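November, late, gone 10 and the kettle is on again

Long day. Writing this fast before I forget which bits mattered.

Results came back from the overnight run. Short version — the relabelling works. Longer version, it works on the cloths we thought would be hopeless and does nothing at all for the ones we thought were easy, and I have no good story for that yet. Nassoro has three stories. He told me all of them before I had my coat off.

So. The method, as it stands tonight, in case I am run over by a tram. We record a person folding with the handheld grippers, both hands, the usual. Old way: feed the whole fold in from start to finish and ask the policy to copy it. New way: chop each recording at the moments where the jaws close or open, and label every chunk by what the cloth looks like at the END of it. So the thing learns "get to a cloth like this" instead of "move your left hand like that". Perrine had the idea in the summer, on the back of a train ticket, and I said it was too simple. It is too simple. It also beats mine.

Training set was 104 folds. We held out 15 that the model never saw, and 4 of those were on cloths it never saw either. The old way got none of the 4. New way got 3. I keep going back to look at the log in case I have swapped the columns. I did swap the columns once, in spring, and sent it to Rehema, and she was very nice about it which made it worse.

3 out of 4 is nothing, statistically. I know. Anatole will say so tomorrow in the first minute, and then he'll say it again to whoever is sitting next to him. We need more held out cloths before it goes anywhere near the Plitau report. But I watched the one failure and even the failure was better than before. It missed the second corner, let go, went back. The old one would have carried on folding air.

Things that went wrong today, for the record:

Clock drift between left and right. Again!! Left stream running behind the right by the end of a long take. Loïc wants to sync on the jaw closing at the start, just snap both shut together and line the spikes up after. Fine. Doing that. Everybody has to remember to snap though, and I forgot on the first take after I had told everybody to remember.

Chopping by jaw width alone is too twitchy. If you hover with the jaws nearly shut, thinking, the threshold flips back and forth and you get a dozen tiny chunks out of one pause. I spent the whole morning on that. Put a minimum length on the chunks, which helped, then found it was eating the real quick pinches at the hem. Took it out. Put it back shorter. Left it there and went for lunch, which was the right decison.

Also the Bedau script still writes its files into the wrong folder if you start it from the other folder. I am not fixing it. I have said this before.

Afternoon was new recordings, me folding, Perrine at the keyboard calling out when to begin. My wrists ache. You hold the things differently after an hour, elbows creep in, and I do wonder how much of what the model has learned is just my tired elbows. Rehema folds much flatter and slower than I do and her takes train better. Mine are all rush. Must split the results by person, I've been putting it off as I suspect I know what I'll find.

We went over to the patterned cloths as well. Reason being the end-of-chunk label depends on what the wrist camera sees, and a print gives it something to hold on to, or else it confuses it horribly, we couldn't agree which. Nassoro says print helps. I say wait till it's crumpled and every little face is bent in half. A plain towel laid flat is a kind thing to look at by comparison.

Saved these two for the notebook:

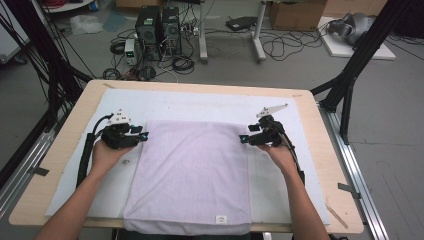
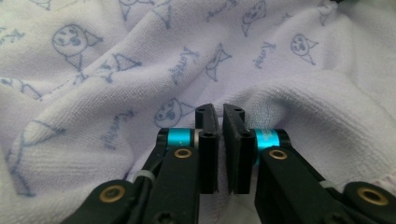 Anyway the argument about print. What we settled on, after too much talking, was to run the same fold on plain and patterned with the same person, same starting heap as near as we can manage, and score only the last label. If the print helps it should show up in how soon the model decides it's done. With plain cloth it dithers. Goes in for one more pinch, then another, like my dad with a tablecloth. I'd like a number for dithering. Time between first being near enough and finally stopping, maybe. Loïc says that's a paper in itself and I said please no.

Perrine found something odd just before she left. If you shuffle the order of the chunks in training it makes hardly any difference. Which is either lovely (each chunk stands on its own, that's the whole claim) or it means the model isn't using the history we so carefully give it, and we could drop half the inputs. Try it without. Tomorrow, first thing, before the meeting, so that I have somthing to put in front of Anatole other than 3 out of 4.

Pruvost rang in the middle of all this about whether we can show it at their place before the end of the year. Said I'd ring back. Haven't. They want the Vultard arms doing it live in front of people and we have not run the new policy on the arms in front of anybody, only in our own room, with me standing beside the stop button. Part of me wants to say yes. That is the part that signed us up for the last one.

To do, while I think of it
 — snap sync on every take, both jaws, START of take
 — split by person, no excuses
 — train without history
 — more unseen cloths. Thin ones too, tea towels, a pillowcase. All ours are thick
 — ring Pruvost
 — ask Rehema for another set of hers, and slow mine down
 — the chunk length thing. Write down the value this time

Supper was toast. The radiator in the hall is making the noise again, will have to bleed it. I told M I'd be home by eight and it was nearly nine, and then I talked about corners the whole way through the washing up, and M said you know you could just fold it yourself. Yes. Thank you.

One more thing on the shuffling, so I don't lie there with it. If order doesn't matter, then the order WITHIN a chunk might still. Check that separately. Reverse a few and see if it falls over. It should fall over. If it doesn't fall over I've got a bug in the loader and the whole of last night's run goes in the bin, the good result included.

Right, alarm set, bed.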